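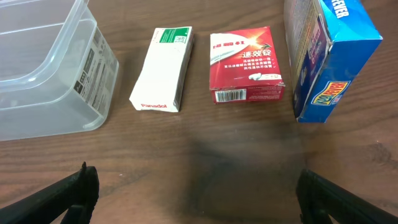
Bench 2, wrist view: tub, Panadol, red carton, KoolFever.

10/04/2024

Second week with the Flimach cell on returns sorting. Before March this was two people at a table, one to sort and one to key. Now the arms pick, Renu Pant keys the exceptions, and Arturo Carbone has been moved to goods-in, where he says his back is worse and the company is better.

Benedetti wants throughput, so I logged throughput. 360 cartons through the cell on the early shift, against 534 for the old table on a comparable day. The manual figure includes Arturo, who was fast and did not stop to recalibrate. The cell figure includes two halts, both mine. I had changed the approach height for narrow upright cartons and forgot to carry the change over to the other arm's profile.

Tall narrow cartons remain the weak point. The fingers want a face to close on, and if the carton stands at an angle they meet a corner and tip it. Squat ones are easy. Larysa Didenko suggested turning the narrow ones square to the rail when they are set out, and this works, but it means a person now arranges cartons for the machine's convenience. I put it in the notes under "preparation" and gave it a time code, so that it at least shows up as labor.
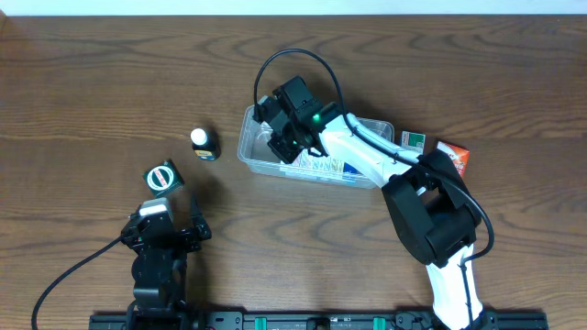 Clear tubs are a separate matter. With wood grain showing through the walls, the depth reading wanders and the arm goes in either too shy or too deep. Asuka Fukuda taped the rim of one at lunch and the reading settled. She would like opaque tubs. Nosska has them in gray, but purchasing is tied to Cluta until the contract runs out, and Cluta sells clear.

Renu asked me what her grade will be once the trial ends. Her card still says sorter. She clears faults, resets the clamps, reads the log and decides when a label is too skewed to trust, and none of that is on the card. I told her I would write down what she does hour by hour and send it up with the throughput sheet. Woo-jin Baek says the grade review is a separate process and should not be mixed with trial data. I will mix it anyway — the cell does not reach 360 without her.

The talk has gone out of the job as well. The old table was two people facing each other for a whole shift. Now Renu faces the arms and wears ear defenders on account of the compressor next door. I asked if she minded. She said she gets through more podcasts.

To do: copy the height offset to both profiles. Order rim tape, matte. Ask Larysa for her timings on the squaring step, 3 runs minimum. Find out who signs for changes to the job card, and whether Arturo's transfer is permanent or only written that way.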